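Grasp planning lab, handout 4
Last updated: January 2018
Notes: Nuala Cronin

Two views, one target. The planner works in the counter frame, so transform the wrist estimate before you fuse it.
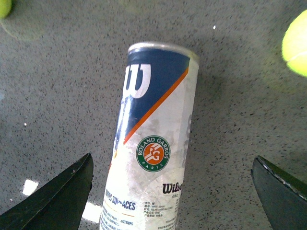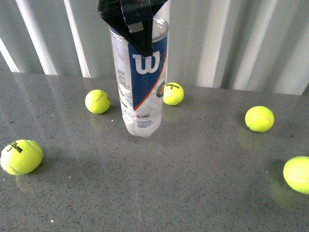

Wrist view (first) and head view (second), tennis ball can upright.

Clear plastic gives poor depth. Fit the cylinder to the rim and label edges. Cap RANSAC at 200 iterations and drop fits under 70% inliers.

Related
Handout 3: Hand-eye calibration
Handout 5: Havdale planner setup

Comments
Ineke Declercq: Is the cap per view?
N. Cronin: Yes, per view.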